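Fabric Care Questions

Do I need a separate detergent for dark clothes?
Probably no. I washed black shirts in the Mudora dark formula and in plain Hegarty powder for 13 weeks, and I couldn't tell the piles apart. Cold water and turning things inside out did more. 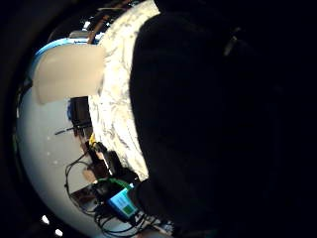 Does vinegar set the dye?
People swear by it. Kirsty Inskip still does. Most store-bought clothes were dyed in ways vinegar won't touch, so I'd save it for salad.

Can I skip ironing if I smooth things flat by hand?
For knits, mostly yes. Lay the piece on a table while it's damp and work from the middle out. 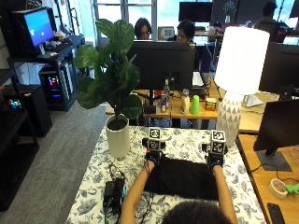
Cotton shirts are another matter — the collar will give you away by 9 a.m.

Are dryer sheets worth it?
They smell nice. They also leave a coating on towels, and I'd like to see proof of the "50 percent softer" claim on the box.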